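Lerus sit-stand desk - review after nine weeks

Bought mine in November from the Pirnport shop, 575 dollars plus 60 for delivery. Wanted the Dranum but they were out of the wide top and I couldn't wait, back was killing me.

Assembly. Allow an evening. Instructions are all diagrams, tiny ones, and step 22 shows the crossbar the wrong way round. Had to undo it and start agian. My neighbour Rutilio came over and held the legs up while I swore at the bolts. Get someone to help, the frame is heavy.

Motor is good. Quiet enough for a call, smooth going up, bit of a clunk at the bottom. Four memory buttons, I use two. Remembers the heights after a power outage, which my old Acuña never did.

Wobble - yes, some, at full height. Typing is fine. Writing by hand, you notice. I'm tall so maybe you won't get up that far.

Cable tray is rubbish. Thin, sags in the middle, screws too short. Threw it in the garage and used velcro ties.
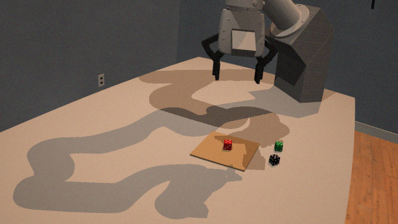

Colour was the hard part. The shop does walnut, black, grey and a light one, and the samples are the size of a biscuit so good luck. I went back and forth for days. Pale beige like the tabletop under that gripper is close to what I ended up with, and I'm glad - dark tops show every speck of dust and my office has one small window. Coffee rings do show though. Wipe them quick.

Customer service: Heidrun Eberhard answered my email about the crossbar the same afternoon and sent longer screws for the tray, no charge. Too late for the tray but nice of her.

Would buy again, on sale. Four stars, loses one for the instuctions.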